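Chapter 5
Propellant Loading and Launch Commit

5.1 Introduction

The preceding chapters treated the launch vehicle as a body in flight, with known mass, known thrust and a known starting point. This chapter takes up the period before liftoff, when none of these is yet settled. Propellant is being moved into the tanks, its temperature is changing, and the structure that holds it is contracting. The mass of the vehicle at ignition depends on how these processes are managed, and so does the decision to ignite at all.

The discussion is limited to liquid-fueled vehicles with at least one cryogenic propellant. Storable propellants are loaded days or weeks in advance and present a different set of problems, chiefly of toxicity and corrosion, which are covered in Chapter 9. Solid motors are cast long before they reach the pad and are mentioned only where they constrain the countdown of a vehicle that also carries liquids.

Two running cases are used. The first is the Custis, a two-stage vehicle burning liquid oxygen and kerosene. The second is the Prallix upper stage, which burns liquid oxygen and liquid hydrogen. The Custis is tolerant of delay: its kerosene may remain on board through a recycle, and its oxygen can be topped off until shortly before ignition. The Prallix stage is far less tolerant. Hydrogen boils at a much lower temperature than oxygen, leaks through seals that would hold other fluids, and must be vented continuously while the tank is open to the replenish line.

5.2 The Loading Sequence

Loading proceeds in five phases: chilldown, slow fill, fast fill, topping and replenish. Chilldown brings the transfer lines and the tank walls to a temperature at which liquid can exist without flashing to vapor. If it is cut short, the first liquid to enter the tank boils violently and the pressure rises faster than the vent valves can relieve it. Slow fill covers the sump and the lower sensors. Fast fill accounts for most of the propellant mass and a small share of the valve commands. Topping and replenish replace what boils off, and continue until the vents are closed for pressurization.

Valve behavior deserves separate attention. A valve that cycles correctly at ambient temperature may stick when cold, and a valve that is merely slow may be indistinguishable in the telemetry from one with a failed position indicator. Section 5.6 works through the method of Zuzanna Sikora, who proposed that valve timing be recorded on every cycle and compared with the history of that same valve — not with the acceptance limits for the type.
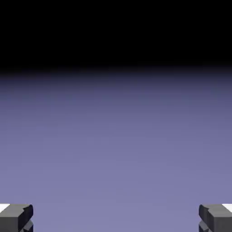 Figure 5.1. Simulated view between two gripper fingers, shown open.

5.3 Commit Criteria

A launch commit criterion is a measurable condition, stated in advance, that must be satisfied for the count to continue. Each criterion names a parameter, a limit, the time over which the limit applies, and the console responsible for reporting it. The Custis carries 355 such criteria. Of these, 31 remain active through the final two minutes, when they are monitored by the ground launch sequencer without human action.

Criteria may be mandatory or advisory. A violated mandatory criterion stops the count. A violated advisory criterion is reported to the launch director, who may proceed with a recorded rationale. The distinction should be fixed well before the campaign begins. Reclassifying a criterion during a hold is permitted under some rules and is poor practice under all of them.

Holds are of two kinds. A planned hold is built into the timeline and absorbs small delays. An unplanned hold consumes the launch window, and on a hydrogen stage it also consumes replenish supply. Problem 5.4 asks the reader to find the longest unplanned hold the Prallix stage can accept with a given quantity in ground storage.

Readers should be familiar with the saturation curves in Chapter 2 before continuing. The notation follows Szewczyk, with one exception: ullage pressure is written with a subscript u throughout, and all tank pressures are absolute unless marked as gauge.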